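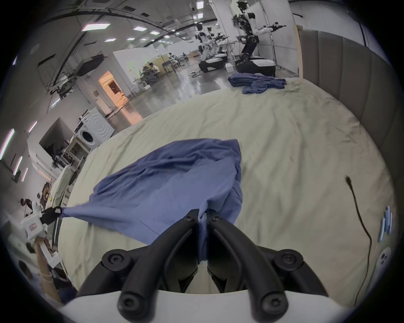
The meeting opened with apologies, after which the minutes of the March meeting were agreed as a correct record. Kenza Salem took the chair and introduced the first item, the draft policy on guest linen and staff clothing at Orker House. Members considered whether blue garments should go through the same wash as pale bed sheets of a yellow-green shade, and agreed that the two be kept apart from sorting onwards. The policy was approved with that change.

2. Laundry contract

Yurani Cárdenas reported that the contract with Flirolex ends on 31 August 2025. Two tenders had been received, from Flirolex and from Saber. The Saber tender was lower but required 30 days' notice of any change in volume, and collections would be made before seven in the morning. Members asked whether the side gate could be opened at that hour. Yurani Cárdenas to confirm with the night desk.

It was resolved to extend the present contract by 24 weeks on the existing terms.

We use cookies to improve your visit to this site. Accept all | Manage settings

3. Folding and storage 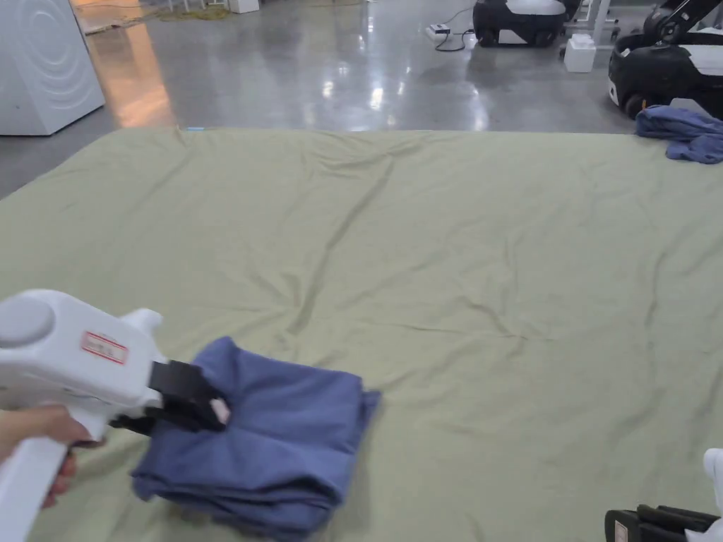
Item 3: folded blue garment on a sage-green sheet.

The shelving in the lower store was reported as full. A request for 20 further shelves was deferred until the damp survey is complete. Members noted that labels had been coming off the Runa trolleys and asked for a stronger type to be ordered.

4. Lost property

It was agreed that unclaimed clothing be held for 100 days and then passed to the town clothing bank. The chair asked that the register be kept at reception and signed on each release.

5. Any other business

The drying room door is still sticking. Carried forward.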